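Wrist camera pose drifts on the handheld grippers, head camera is fine

Tove Eyvindsson
Asked in Perception and Tracking

I'm recording cloth-into-basket demos with two handheld grippers and turning them into trajectories with Studbridge. The head view tracks great. The wrist view slides sideways by 11 mm or so before the jaws even get to the basket, and then my policy grabs air. I already redid the intrinsics (twice!) and nothing changed. 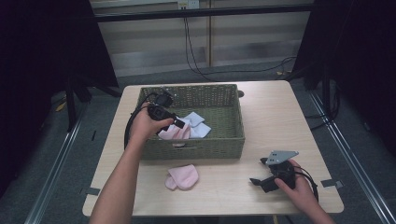

Head view, left gripper over the basket

My config is feature tracker on, 225 features max, loop closure off. What am I missing?

Bastian Ostermann

Look at what your wrist camera gets to work with. When it's low over the table it's pretty much all wood grain plus a big stripe of glare, and glare moves when you move, so the tracker happily locks onto it. Mask out the fingers too, they're fixed to the camera and they'll drag your estimate toward "not moving."
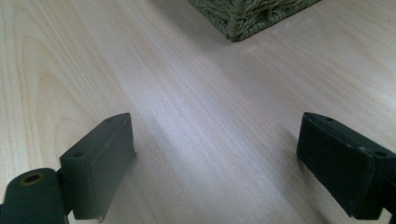
What I'd change, in order

Static mask over both fingers first. Then lower the feature weight on saturated pixels (it's glare_gate in Studbridge, I run it at 20). Then turn loop closure back on, it'll snap back whenever the basket comes into view. I'd also stick a couple of printed tags on the table, but try the software stuff before that.

Melquiades Robles

Had the same thing and mine was just timestamps, the wrist stream was 62 ms behind the IMU. Check that too.

Ertuğrul Erdem

just use a bigger table cloth with a pattern lol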